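"Die Akte ist das Gedächtnis der Anlage"

Halima Balogun leitet bei Guveo die technische Dokumentation für Trinkwassernetze. Ihr Arbeitsgebiet umfasst die Netze von Clustumska und Grirnurdale, dazu mehrere kleinere Versorgungszonen im Umland. Das Gespräch fand im Februar in ihrem Büro statt und drehte sich um Armaturen, Bestandspläne und die Frage, warum Wasserversorger weiterhin Papier führen.

Das Netz von Clustumska besteht überwiegend aus Grauguss und duktilem Guss, in den jüngeren Abschnitten aus PE 100. Darin sitzen 3.000 erfasste Absperrarmaturen. "Erfasst heißt, dass es einen Datensatz gibt", sagt Balogun. "Ob die Armatur dort liegt, wo der Datensatz sie verortet, ist eine andere Frage. Ob sie schließt, eine dritte."

Die Abweichungen haben nach ihrer Darstellung mehrere Ursachen. Ältere Einmessungen beziehen sich auf Gebäudeecken und Grenzsteine. Wird ein Haus abgerissen oder eine Straße verbreitert, verliert das Maß seinen Bezugspunkt. Bei der Übernahme in das geografische Informationssystem wurden solche Maße teils grafisch übertragen, also vom Plan abdigitalisiert und nicht neu gerechnet. "Dann haben Sie eine Koordinate mit drei Nachkommastellen, die aus einem Bleistiftstrich stammt. Die Zahl sieht genau aus. Ihre Herkunft steht nirgends, wenn niemand sie hinschreibt."

Guveo führt deshalb zu jedem Punkt ein Herkunftsmerkmal. Unterschieden wird zwischen terrestrischer Einmessung am offenen Graben, nachträglicher Ortung und Übernahme aus Altbestand. Für den Betrieb ist diese Angabe nach Baloguns Ansicht wichtiger als die Koordinate. Wer nachts eine Leitung absperren muss, will wissen, ob er auf die Straßenkappe zugehen kann oder den Suchstab mitnehmen soll.

Auf die Frage nach den Ordnern antwortet sie knapp. Die Papierakte enthält das, was im System kein Feld hat: Skizzen der Rohrmeister, Druckprüfprotokolle mit Handeintrag, Schriftwechsel mit Grundstückseigentümern, Lieferscheine. "Einen Lieferschein von 19 Schiebern kann man einscannen. Man muss ihn dann aber auch wiederfinden. Die Akte ist nach Strecken sortiert, und die Strecke kennt jeder im Haus." 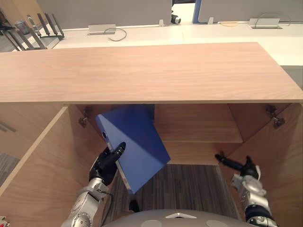 Für die Ablage gilt eine einfache Regel: ein Abschnitt, ein Register, innerhalb des Registers zeitlich absteigend. Entnommene Blätter werden durch einen Fehlzettel mit Kürzel ersetzt. Der Rohrnetzmeister Aminu Nwachukwu, der zum zweiten Teil des Gesprächs dazukam, hält von dieser Regel viel und von ihrer Einhaltung wenig. "Die Fehlzettel liegen oft länger in der Akte als das Blatt, das sie vertreten", merkt er an. Eine Ausleihfrist gibt es nicht. Balogun hätte gern eine, Nwachukwu ist dagegen. Bei einer Baumaßnahme von mehreren Monaten brauche er die Unterlagen eben mehrere Monate.

Technisch interessanter ist der Umgang mit Schiebern, die sich nicht mehr bewegen lassen. Im Hauptstrang DN 600 in Grirnurdale wurde eine Absperrarmatur über lange Zeit nicht betätigt. Die Spindel drehte, der Keil blieb stehen. Solche Fälle werden oft erst bemerkt, wenn die Absperrung gebraucht wird. Die Folge ist ein größerer Absperrbereich: Man geht auf den nächsten funktionierenden Schieber zurück, und entsprechend mehr Anschlüsse sind ohne Wasser.

Nwachukwu lässt seither im Turnus prüfen. Dabei wird jede Armatur vollständig geschlossen und wieder geöffnet, die Umdrehungen werden gezählt und mit dem Sollwert aus der Akte verglichen. "Wenn der Sollwert fehlt, nützt mir das Zählen nur für das nächste Mal", sagt er. "Dann schreibe ich den Istwert auf und kennzeichne ihn als Istwert. Das wird gern vergessen, und zwei Turnusse später gilt er als Herstellerangabe."

Gefahren wird langsam. Zu schnelles Schließen erzeugt Druckstöße, zu schnelles Öffnen wirbelt Ablagerungen auf. Nach der Prüfung an größeren Leitungen wird gespült, bis die Trübung am Hydranten unauffällig ist. Das Spülprotokoll kommt wieder in die Akte.

Zum Drehmoment äußert er sich zurückhaltend. Messschlüssel seien vorhanden, die Werte streuten aber stark, je nach Zustand der Einbaugarnitur. Eine schief sitzende Garnitur täusche Schwergängigkeit vor, obwohl die Armatur selbst in Ordnung sei. Er verlässt sich auf den Vergleich mit der vorigen Messung an derselben Stelle. 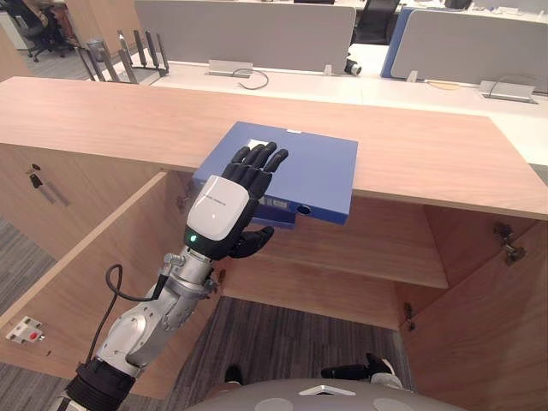
Schwieriger ist die Rückführung der Ergebnisse. Das Prüfteam arbeitet mit Tablets, das System akzeptiert jedoch nur vordefinierte Zustände: gängig, schwergängig, nicht betätigbar. Für eine Armatur, die schließt, aber nicht dicht, gab es bis zur letzten Anpassung keinen Eintrag. Sie wurde als gängig geführt. Balogun räumt ein, dass der Fehler in der ursprünglichen Anforderung lag, die sie mitverfasst hat. "Wir hatten die Bedienung abgefragt und die Funktion gemeint."

Inzwischen gibt es 2 Felder, eines für die Betätigung und eines für die Dichtheit. Das zweite bleibt häufig leer. Eine Dichtheitsaussage setzt voraus, dass der Abschnitt dahinter druckentlastet und beobachtet wird, und dafür fehlt im Turnus meist die Zeit. Ein leeres Feld ist Balogun lieber als ein geratener Wert.

Gefragt, ob die Papierakte in absehbarer Zeit entfällt, verweist sie auf die laufende Verschlagwortung. Hemant Yadav bearbeitet sie streckenweise, beginnend mit den Transportleitungen. Die Hausanschlüsse kommen zuletzt, und für sie gibt es noch keinen Termin. Nwachukwu möchte vorher geklärt haben, wer die handschriftlichen Skizzen liest. Manche Kürzel darin kennt nur noch Evaristo Messina, und der geht im nächsten Jahr in Rente.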